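Robot Cell Technician (Day Shift) - Nultari Automation

Location: Cloltow workshop
Hours: Full time, 38 hours a week, Monday to Friday, 7.00 am start
Reports to: Maximiliano Urrutia, Cell Supervisor
Applications close: Sat 17 August

About the job

Nultari is looking for a technician to look after one robot cell. The cell is known on site as Valdebenito, after the bay it stands in. It has a single six-axis arm, a two-finger gripper and a small camera mounted at the wrist. Its work is picking up awkward, light, irregular objects and putting them down again without marking them. Customers send us their parts, or we mould stand-ins for them, and the cell runs them until we know how the fingers should be set.

The person who has had this job for the past 3 years is moving to our Sustel site. We would like you to start while they are still here so there is a proper handover on the machine. Most of what you need to know is in the logbook, but some of it is in their head and we want it out before December.

This is a hands-on job. You will spend more of the day at the cell than at a desk. If you want a programming role, please look at the other listings on our page, as this one has very little of it.

What you will be doing

Start-up. The first half hour of each day is the start-up sheet. You check the air supply and drain the water trap, check the guarding and the door switches, run the arm through its home position at low speed, and open and close the gripper ten times with nothing in it while you listen. A dry slide makes a noise you will get to know. Sign the sheet and leave it in the holder.

Finger changes. The cell has four sets of fingers. The ribbed set gets the most use and wears fastest. You will change fingers, torque the screws to the value on the card, zero the gripper and then check that both fingers arrive at the part together. If one arrives first it pushes the part sideways before it holds it, and on a light part that is enough to spoil the cycle. Finger sets are logged by serial number and by cycle count. The set now on the machine has done 1,609 cycles.

Camera. The wrist camera needs its window wiped, its bracket checked for play, and its calibration run every week and again after any knock. Calibration takes a bit under an hour if nothing goes wrong. The cable is the weak point on this camera. It gets flexed every time the wrist turns over, and you will be replacing it from time to time. We keep spares on the shelf behind the controller and we expect you to reorder when you open the second-last one.

Grip checks. After any finger change or calibration, the cell does a set of grip checks on our reference parts before it goes back to customer work. You set the part upright, step the arm in, close on the narrow section and look at the wrist camera view before you release the arm to lift. You are checking finger position on both sides and clearance to anything that sticks out.

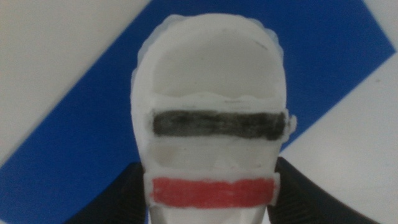

Wrist camera view during a grip check: fingers at the neck of a white moulded part with black and red bands.

You will get used to reading that view. The parts are not perfectly smooth and no two sit quite the same way, so the job calls for some judgement. If a finger is going to ride up onto a wider section, you back off, adjust and go in again. We would much prefer ten slow approaches to one crushed part. The moulded ones take a fair while to replace and the customer ones often can't be replaced at all.

Force settings. Each reference part has a closing force on its card. You will confirm it with the load cell after every finger change and write down what you got, including when it is out. Please don't adjust the card to match the reading. Tell Maximiliano and he will work out which of the two is wrong.

Faults. Most stops on this cell are minor: a lost part, a door switch, low air, a camera timeout. You clear these yourself and log them. The log is up to entry 932, so you will have plenty to read. Anything involving the arm brakes, the safety controller or the main contactor goes to our contract electrician. You lock out, tag it and call.

Housekeeping. Dust from the moulded parts settles on the slide rails, so the gripper is wiped down at lunch and again at the end of the day. Use the vacuum, and keep the air gun away from the rails because it drives the dust into the seals. The work surface is to be kept clean and its markings left as they are.

What we need from you

A trade certificate in mechatronics, fitting, instrumentation or electrical work, or an equivalent that you can explain to us.

At least two years looking after automated equipment of some sort. It doesn't have to be robots. People have come to us from packaging lines, dairies and print finishing, and settled in well.

Comfort with pneumatics: fittings, regulators, valves, chasing a leak.

Able to use a torque wrench, feeler gauges and a dial indicator, and to know when a reading looks wrong.

Clear handwriting or tidy typing. The logbook is used by other people, including the Sustel crew, who have never seen the cell and rely on what you put down.

Able to work on your own for long stretches. Some days the only people in the bay will be you and whoever is dropping off parts.

Good to have, but we can teach it

Use of a robot teach pendant. We will put you through the two-day course in your first month either way.

Camera calibration.

Basic mould work. If you have poured or trimmed a casting at home or at work, mention it.

A forklift licence, mainly for deliveries when the stores person is away.

Safety

The cell is fully guarded and runs at reduced speed whenever the door is open and the pendant is in your hand. You will be trained in isolation and lockout before you go inside the guarding alone, and you will carry your own lock and key. Nobody else holds a copy. Steel-capped boots and safety glasses are required in the bay and we supply both. Gloves come off before you work near the gripper.

The job involves standing, kneeling to reach the lower connections on the base, and lifting up to 15 kilos now and then. If any of that is a problem for you, ring and talk to us before ruling yourself out. The bench and the pendant stand are both height-adjustable and we have changed the layout for people before.

Pay and conditions

Pay is set by your trade level and experience, and we will tell you the rate at the first phone call so you don't have to ask. Overtime is uncommon and is paid when it happens. There is a tool allowance each fortnight. Four weeks' annual leave, part of which is taken over the December shutdown, when the arm has its yearly service and we bring in the manufacturer's agent. You will be asked to work the first two days of that shutdown alongside the agent - you get those days back in January.

Parking is free and behind the building. The bus stops at the end of the road, but the first one gets in after 7.00, so if you rely on it let us know and we can look at a later start.

How we choose

There are two steps. The first is a phone call with Maximiliano, usually twenty minutes. The second is a paid half day in the workshop. You will change a set of fingers with the instructions in front of you, find a fault we have put on the air side, and write it up in the log as though you worked here. We are not timing you. You are welcome to ask questions the whole way through and most people do.

We will let everyone know the result, including those we don't call in.

To apply

Send a resume of no more than two pages and a short note telling us about one machine you have looked after: what it did, what went wrong with it most often, and what you did about it. Half a page is enough. We read the note first.

Quote job number 412 in the subject line. Applications can be sent through the form on this page or dropped at the front office in Cloltow during business hours, marked for the attention of Maximiliano Urrutia. If you would like to see the cell before you apply, ask at the office and someone will walk you down if it isn't in the middle of a run.

You must already have the right to work here. No agencies, please.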